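Durnbridge Kitchen Cell, Workshop Notebook
8/11/22
Entered by: Cheng-en Kan

1. Wrist cameras
Both wrist brackets were retorqued before power-up. Camera settings were restored from the Trastison file, revision 3.

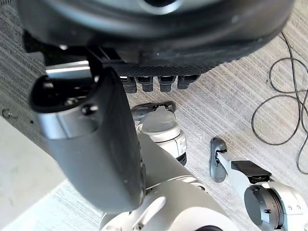
Wrist camera view, arm over carpet.

The cable loops on the floor are to be tied back before the next full-speed run. The speed limit remains at 200 mm/s until that is signed off.

2. Reach to the sterilizer drawer
The right arm was brought up to the open drawer with the hand held open.
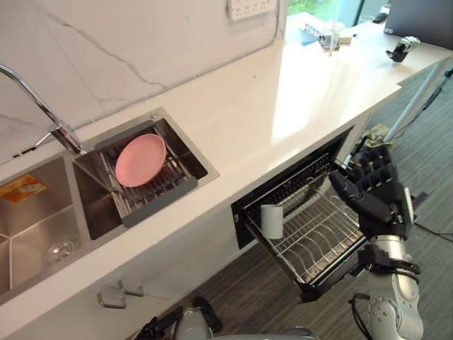
Does the cell need a new zero after the hand is removed?
Only the wrist axis does, and the procedure is on the Kavitz sheet inside the tool cabinet.

Fault 1051 (wrist encoder mismatch) was logged once during homing and cleared on restart. Finger spread was then checked with the right hand raised above the counter. 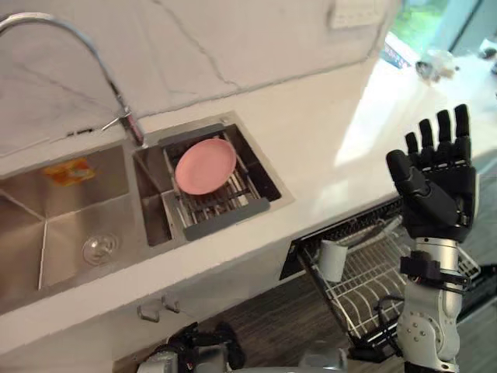
3. Wrist housing inspection
The strip below the housing and the gap beside it were reviewed on the camera feed. Fasteners on this side are to be inspected every 100 operating hours.

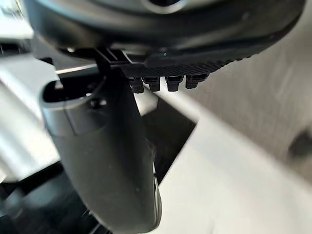 Cheung asked that fault 1051 be kept open until the encoder connector has been reseated, and would prefer that the arm not be homed again before then. Agreed. Connector to be ordered as a spare.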